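Helpers wanted for the Kurkden arm

Last updated: August 2018

We're building a robot arm in the shared workshop in Riihimäki and we'd love two more people to join in! Kurkden already moves nicely in simulation, and now we want to get the real one bolted together and picking things up by October.

You might enjoy soldering, writing Python, filing brackets or just asking awkward questions about our wiring (please do). No experience with robots needed. We meet in the evenings, work in English and Finnish, and have a parts budget of 1000 euros, so expect plenty of secondhand motors. It's unpaid, but the coffee is good and you'll have your own key.

Write a few lines about yourself to Anneli Halonen or Lilian Nyanda, or leave a note on the workshop door.
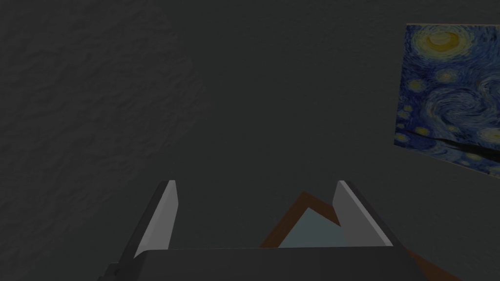

Kurkden in the simulator, gripper open, with Starry Night on the wall.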